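Okay, toy kitchen people, I need to talk to you. I have spent the whole winter setting up a pretend grocery store at home and I am having more fun than the kids are. Thread!

It started in December with one bag of play food and a cardboard box for a counter. Now there is a store. The store has a name (Grumine, picked by a four-year-old, no further details available) and it has opening hours, mostly before dinner.

First thing I want to shout about is the floor. I was all set to lay down those foam puzzle tiles, and I am so glad I went with carpet. Gray, streaky, pale bits and charcoal bits all mixed together. I love it.
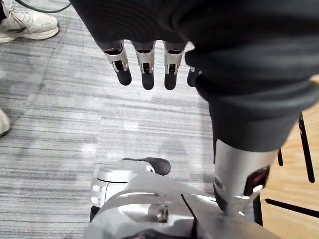 Does a low-pile rug work better than a fluffy one for a play store?
Low pile, every time. Small wheels roll on it without much pushing, and a dropped pea pod stays where you can see it. Fluffy rugs eat peas.

The streaks go sideways in thin, uneven lines, so crumbs and lint pretty much vanish between vacuumings. I'm calling that a feature. Also it is so much kinder on the knees, and if you're playing customer you will be on your knees a LOT.

I went back and forth on color for ages. Bright red was in the running! But the food is already loud, and on a quiet floor a runaway strawberry really pops. Easy cleanup.

Okay, the shelves. Two crates from the Fankhauser yard sale, turned on their sides and screwed together. Cost me 5 dollars for the pair and an afternoon of sanding. Bread goes on top, cans go at the bottom, and everything in the middle gets moved by the staff every single day.

Prices! We do whole dollars only. A carrot is 2, a loaf is 5, and last week somebody charged me 300 for an egg and I paid it. Paper money is just cut-up index cards with numbers on them. There's a single 1,000 bill that everyone fights over, so I'm thinking of printing more and causing inflation.

And now my favorite part of the entire setup, the shopping cart. It's small, it's gray, the basket has slots all along the sides and the floor, and it has a white handle. It makes everybody who pushes it walk like they have somewhere to be. I adore it.

Big red-orange tomato in there, leafy greens next to it, some smaller red things, a bit of yellow up against the side. That is a salad and a half. Produce is hands down the best aisle in pretend groceries, all that color in one basket!! 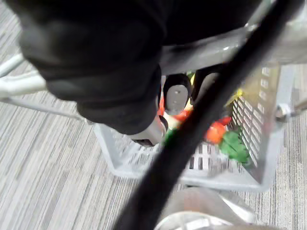 What play food should you buy first if you're starting from nothing?
Start with fruit and vegetables in the biggest sizes you can find. They're easy to grab and easy to name, and they can be soup or salad or lunch for a stuffed bear. Boxes and cans can come straight out of your own recycling.

Seriously, save your empty boxes. Pasta, tea, crackers. Tape the flaps shut and they last for months. My rule is that anything that held raw meat goes in the trash, and anything that held cereal goes to the store.

Small tip on carts: heavy things in first, leaves on top. I got told off by a customer for squashing her lettuce and she was completely right. We bag the same way now. Cloth bags, short handles, nothing that drags on the floor.

For restocking, we've made it part of the game. The store closes, I do a very bad loudspeaker voice, and then everything goes from the cart back to the shelf. Red things together, green things together, and a long argument over where the corn lives. It's the calmest ten minutes of the day and I look forward to it.

I asked at the toy library in Nindham whether they lend out play food and they do! Whole tubs of it, two weeks at a time. Really worth asking at yours before you buy a bunch. We had their fish counter for a while and I still miss the shrimp.

Next up is a scale. I've got my eye on an old kitchen one with a big round dial, no batteries, the kind where the needle swings all over the place. If I can find a bell for the checkout too, I'll be unbearable.

Also planning a rival bakery across the hall. It will be called Avel and it will only sell rolls. Tell me what you've got in your stores, I want every single idea.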